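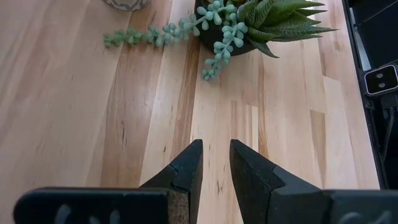 How many times do you have to show a machine something before it gets the idea?

Three hundred, according to the contract, and that's three hundred for each thing you want it to learn.

I did the sums on the bus on my first morning and felt quite cheerful. Three hundred goes at moving a plant pot from one side of a table to the other. I'd worked at the garden centre in Durton for six years and must have moved more pots than that before lunch most Saturdays in spring, with people asking me where the toilets were.

The job was at Koyama, up on the industrial estate past Flillville, and my boss was Yuzuki Katayama, who met me at the door in her socks. You took your shoes off because grit on the floor got into the wheels of things. She showed me the handles. You hold one in each hand, you squeeze, and the grippers on the arms squeeze too, and everything you do is saved as what she called an episode. I said like on the telly, and she said yes, but with less plot.

The machine was called Ason. I don't know why and I never asked.

"Just do it how you'd do it," Yuzuki said. So I did, and the first one I recorded was terrible. I came in far too high, closed on thin air, went 'oh you daft thing' out loud, opened up, dropped lower and got the pot by the rim on the second try. I looked round for the delete button.

"Leave it in," she said.

"But I missed."

"You missed and then you put it right. I've got 700 from the last person and he never missed once. Ason hasn't a clue what to do when it misses. It stands there."

Well, that stayed with me all day. I kept thinking about this poor chap, whoever he was, 700 perfect goes, and all he'd taught it was to be perfect or stuck.

The plants were the hard part. A mug is a mug wherever you put it, but the trailing ones had strands all over the place and you had to think about where they'd end up. At the garden centre I'd have slid my hand underneath and scooped the lot up without noticing I was doing it. Try that with two fingers and no feeling in them! I found that if I came in from the side, slowly, and waited a moment just before closing, I could usually get hold of the pot and leave the strands be. The waiting was a habit from my gran, who said plants didn't like being grabbed. I don't suppose they care, but I've always done it, a little stop with my hand open before I touch anything.

By the end of the second week I'd stopped talking to it and started humming instead. Yuzuki would come by with her tea and watch three or four goes and write something down. She never said good or bad. Once she said, "You're getting faster, don't," and went away again.

I finished on 28th March, number 300 of the last batch, a bit after four. Then they had to go off and do the learning part, which doesn't need me. I went home and repotted everything I owned, out of restlessness I think, and my husband asked if I was all right and I said I was waiting for results, and he went quite pale until I explained.

It was April when she rang. I'd half expected an email.

I took my shoes off and stood behind the yellow line, and nobody was holding the handles. They hung on their hooks. Yuzuki pressed a key and the arm woke up and came across the table, a bit jerky, a bit too high. It closed on nothing. I had both hands over my mouth by then. It opened up again, dropped lower, went in from the side, and just before it closed on the pot it stopped.

Only for a moment. The fingers were open and still, with the pot between them.

"We thought that was a fault," Yuzuki said. "We spent two days looking for it. Then I went back through your episodes and it's in every single one."

"That's my gran," I said.

She looked at me, and then at Ason, which had put the pot down on the far side and was on its way back for another.

"I can take it out," she said. "It costs us a second each time. The client wants 3,000 more on top of these, and they're going to ask."

I asked who'd be recording the 3,000. She said that was why she'd rung, really, and was I busy. I looked at the handles on their hooks - somebody had wound fresh tape round the left one, where my thumb had worn it through - and asked if I could put the kettle on first.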